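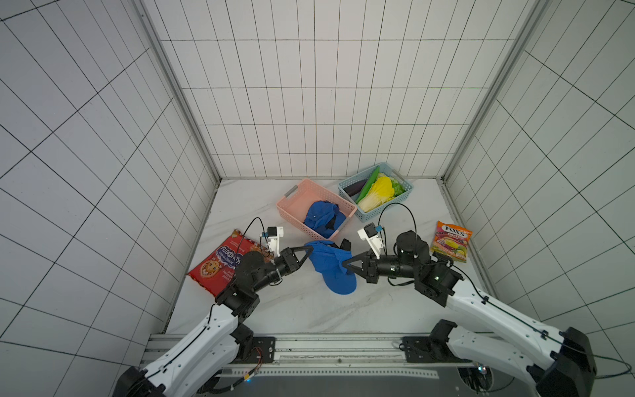
*Fig. 2. Blue cap, crown folded.*

## Section 2: First wash and small items

This guide covers the Gromdale 759 countertop washer. It replaces the leaflet in the box, which was written for an earlier model and mentions a knob this machine doesn't have. Where the two disagree, follow this one, and where the machine disagrees with both, believe the machine.

### Before the first load

1. Take out the foam ring under the drum. The leaflet calls it "optional packing." With the ring in place the drum scrapes and the motor stalls.
2. Set the washer on a flat, solid surface. A folding table will walk it across the kitchen.
3. Push the gray drain hose onto the outlet until it clicks. If there is no click, pull it off, wet the end and try again.
4. Run the drain hose into a sink and hook it over the edge. The clip supplied is weak. Use a clothespin as well.
5. Fill to the lower line with cold water, add nothing, and run Quick. It takes 20 minutes, whatever the display says.
6. Drain, wipe the drum with a white cloth and look at the cloth. Repeat if it comes away gray.

> **Note:** The display counts down in what it calls minutes. They are longer than minutes. Use a kitchen timer if you need to be somewhere.

### Choosing a program

There are five buttons and, as far as we can tell, three programs.

| Button | What the box says | What it does |
|---|---|---|
| Quick | Light soil | Short wash, no rinse |
| Normal | Everyday | Long wash, one rinse |
| Gentle | Delicates | Slower turns, one rinse |
| Eco | Saves water | Same as Normal |
| Fresh+ | Removes odors | Same as Gentle, with a blue light |

You fill this machine by hand, so we don't see how Eco could save any water. Fresh+ may do something we have missed. We ran it beside Gentle on the same kind of towels and couldn't tell the results apart.

### Washing caps and hats

The box shows a cap going in with a load of jeans. Don't do that.

1. Read the label inside the cap. If it says spot clean only, stop and use a damp cloth.
2. Check the brim. Older caps can have cardboard inside, and cardboard does not survive any of the five buttons.
3. Rub a drop of dish soap into the sweatband and leave it while you fill the drum.
4. Fill to the lower line with cold water. Wash the cap alone, on Gentle.
5. Skip the spin. Lift the cap out, press it in a towel and shape the crown over an upturned bowl.
6. Let it dry away from the heater. Overnight is usually enough, except in a damp room.

> **CAUTION:** Do not put a cap in the spin basket. The brim catches the lid, and the lid is the part that costs money.

Cendine sells a plastic cage that is supposed to hold the brim in shape. It won't hurt the cap. It also fills most of the drum, so the water hardly moves, and you can do as well with your hands in the sink.

### Detergent

Use half of what the bottle tells you. Detergent makers want you back at the store, and this drum is small. Powder leaves grit in the drain filter unless you dissolve it first in a cup of warm water. The Trumberg starter tablets packed with some units are fine for towels, but they foam badly with small loads. Cut them in two, or give them away.

Never add bleach to the drum. The seal is soft rubber and goes sticky.

### If the display shows 71

Code 71 is listed as "unbalanced load." It comes up for nearly everything, so work through these in order:

1. Switch off at the wall and open the lid.
2. Spread the load evenly and press it down.
3. Check that the lid closes on both sides. The left hinge sits high on many units.
4. Look for a kink in the drain hose.
5. Switch on again and press Normal.

If the code comes back on an empty drum, the load was never the trouble. Clean the filter as shown in Section 3 before you call for service - the help line will ask you to do it anyway, and they don't answer after noon on Friday.

> **CAUTION:** Unplug the washer before you reach under the drum. The power button turns off the lights on the panel. We would not rely on it for anything else.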